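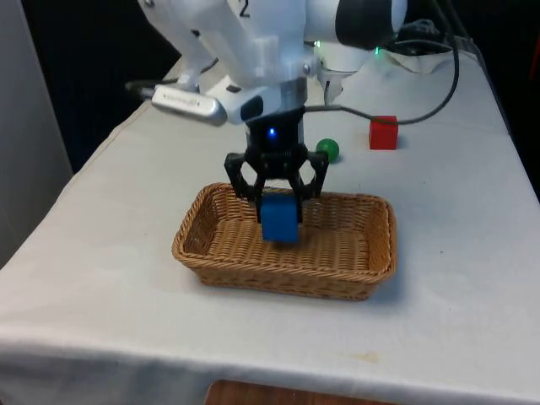 # Summer scarves, a thread

**1/** OK friends, several of you asked how I wear scarves when it's sticky outside, so I'm going to ramble for a few posts. Get a cold drink. I have 46 scarves (I counted when we moved in March) and I wear maybe a third of them between now and September.

**2/** Fabric first. Cotton voile is my favorite, then a really thin linen, then silk if I'm going to be sitting in air conditioning. Polyester satin looks so pretty on the rack and then it sticks to the back of your neck like tape. I still own two and I still get fooled every year!

**3/** Size matters more than people think. A 55 cm square is the sweet spot for me -- big enough to tie at the neck with some tails left over, small enough that you don't end up wearing a bib. The big ones are lovely but I save them for the beach or a chilly restaurant.

**4/** My everyday knot: fold the square corner to corner, roll it from the point toward the long edge, wrap it once, tie it a little off to the side. Then pull it looser than you think you should. Then a bit looser again.

**5/** If your neck just can't take it, put the scarf somewhere else. I've had a yellow Dander one tied on my bag handle for weeks and it gets more compliments than anything I wear on my body. Belt loops work too, with jeans or a plain skirt.

**6/** Someone asked about the green one with the tiny pears. It's from Kalell, I paid $15 in their end of season sale, and I'm sorry to say I haven't seen it since. They do bring prints back sometimes, so keep checking.

**7/** Washing! Cool water, a drop of baby shampoo, roll it up in a towel, dry it flat. My old neighbor Kornél Farkas pressed shirts for a living and he taught me to iron silk from the wrong side while it's still a tiny bit damp. I think of him every time I get the ironing board out.

**8/** The one I regret is a Zinchenko silk, navy with a cream border, that I wore right after spraying perfume. There's a mark near one corner to this day. Perfume first, wait, get your shoes on, find your keys, and THEN the scarf.

**9/** I know plenty of you like to tie one over your hair too. Mine is so fine that everything slides off by lunch -- if you have a trick for that, please tell me, I've tried bobby pins and a velvet band underneath and I'm still fixing it in every shop window.

**10/** Next time I want to talk about brooches, and whether they leave holes in voile (sometimes, yes).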